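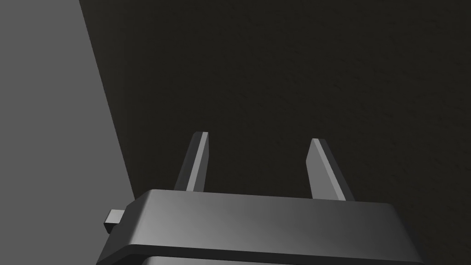

30th January

5 min read

Back at the bench after a good long break, and I have to say it was lovely to smell the wheat paste again. I want to get everything down while it's fresh, partly for me and partly for Amna, who takes over the Jerstead ledgers when I go away in April and who has already asked me twice (very politely) whether my notes from last year are in a language she can read. So, Amna, I am writing slowly and in whole sentences, just for you.

The job today was volume two of the Jerstead set, the tall one with the half-calf spine. The boards are sound and the sewing is better than it has any right to be. The trouble is all at the joints, where the leather has gone red and powdery and comes off on your fingers like cocoa. I gave the spine two thin coats of consolidant and let it sit through lunch. Last time I tried to get away with a single thick coat and ended up with a dark, shiny patch near the second band, and I can still find it with my thumb. Two thin coats, then, and go and eat your sandwich in between.

After lunch I lifted the old leather along the front joint with the small Shin knife. I love that knife. Vesna sharpened it for me before the holidays and it went under the leather as if it had been invited. I got nearly the whole length up in one piece, with just a small tear near the tail where somebody long ago had been generous with the animal glue. That bit needed a poultice. I used methyl cellulose, left it on for 20 minutes, scraped, and then put it on again for the same time. The second round brought up a brown jelly that wiped away nicely with a damp swab.

Then the rebacking tissue. Annatjie and I have been going back and forth over this since the autumn and I don't think we've settled it. She likes the heavier Bindurano paper for anything that will be opened often, and she has a point, as the ledgers are going to be handled by people looking up their great-grandparents and those people are not gentle. I like the Peltevine, which is thinner and drapes over raised bands like a dream. Today I laminated two layers of Peltevine with the grain crossed on the inner one, toned with a wash of burnt umber and the tiniest bit of black. It dried a shade too warm. I'm going to leave it, because the old leather will go over most of it anyway, but mix in more black next time – maybe twice what feels sensible.

The paste was a little lumpy and I have only myself to blame. I was chatting to Mandla about his daughter's cello lessons and stopped stirring at exactly the wrong moment. I put it through the horsehair sieve three times and it came right in the end. There's a jar left in the fridge, second shelf, behind the milk. Please don't keep it past the end of the week, it sulks and then it smells.

While things were drying I went through the text block. 108 leaves, which agrees with the pencil note inside the back cover, so that was a small relief. Leaf 74 has a long tear from the fore edge, running right through a list of seed potatoes, and whoever owned it mended it with a strip of brown paper tape. The tape carrier is lifting by itself at one end. I haven't touched it. Si-eun is much better with old adhesives than I am and I'd like her opinion before anyone goes near it with water, particularly as the red ink on that page moved when I tested a dot of it in the margin. The black ink is fine, as are the printed rules.

There's also a pressed leaf, willow I think, tucked in the gutter a little further on. It has left a brown ghost of itself on both pages. I put the leaf in a paper envelope with the job number, 2115, and the envelope is in the front of the box file. I'd like it to go back to the owners with the book. The ghost can stay where it is.

By the end of the afternoon the new spine was on and wrapped with bandage, boards shut, blotter on both sides, one light weight. I had a peek at the head cap before wrapping and it's a touch square compared with the tail. I'll damp it and coax it round with the bone folder tomorrow before I put the old leather back down.

For tomorrow: shape the head cap, pare the edges of the lifted leather, ask Si-eun about leaf 74, and order more blotter as we're down to the offcuts. Vesna has the corner press until noon with her atlas, so I'll do the paring first. And Mandla, if you're reading this, I still have your good brush. It's washed and hanging by the sink.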